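Sorting Clothes on the Floor With the Founder of Pukham
2021-05-16

The founder of Pukham, a small clothing swap that moves from one borrowed room to another, likes to start on the floor. "People always look for a table first," she tells me, settling down cross-legged and waving me over to do the same. "But on a table you make one tall pile and you never see the bottom of it again. On the floor you can spread out, and you find that sweater you'd forgotten you even owned!"

She began seven years ago with a few neighbors and what they had cleared out of their closets. The last swap, held with the repair group Burero, took in 1,000 pieces, and she talks about it the way other people talk about a wedding – who came, what they brought, how late it went, and how good the soup was.

Our conversation keeps circling back to caps and fleece, which she says arrive in every single bag.

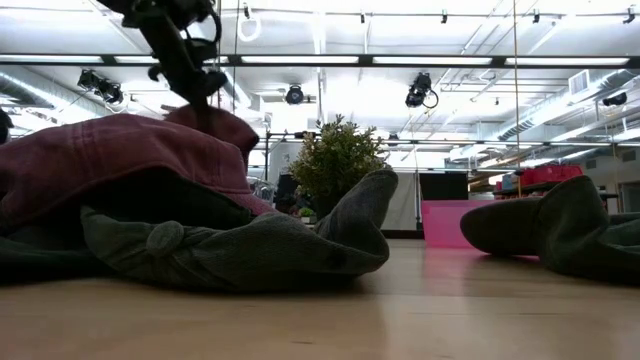 "A cap is hard to let go of," she says. "It's been on your head all summer, it's been to the lake, it has your shape in it. So I never push. I tell people to put it to one side and do the easy things, the socks and the T-shirts, and come back to it after a cup of coffee. Half the time they keep it, and that's fine with me."

Fleece is another matter. She loves it, she admits, and owns far too much of it. Her rule at home is to shake each piece out, pull the sleeves straight and look at the cuffs in good light before deciding anything. Dark greens and browns are the worst for hiding stains, in her experience, and she has taken more than one jacket to the window only to carry it straight back to the wash.

Then there is the matter of where everything goes. She has strong feelings about bins, and about shelves that are open at the front so people can help themselves without asking. Red is a favorite of hers for storage, "because you can send somebody across a big room for it and they'll come back with the right one." She laughs. "Well, mostly."

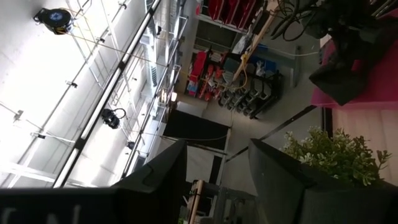

What comes next

The next swap is planned for June, together with Drato, and she is hoping for 300 visitors over the weekend. So far 19 people have offered to help with the sorting, more than she has ever had, and she is already fretting happily over how to feed them all.

I ask what she would tell someone facing a heap of clothes at home this evening. She thinks about it for quite a while, folding and unfolding the scarf in her lap. "Do one kind of thing," she says finally. "Just the sweaters, or just the hats. Then stop and have your supper, and leave the rest for tomorrow."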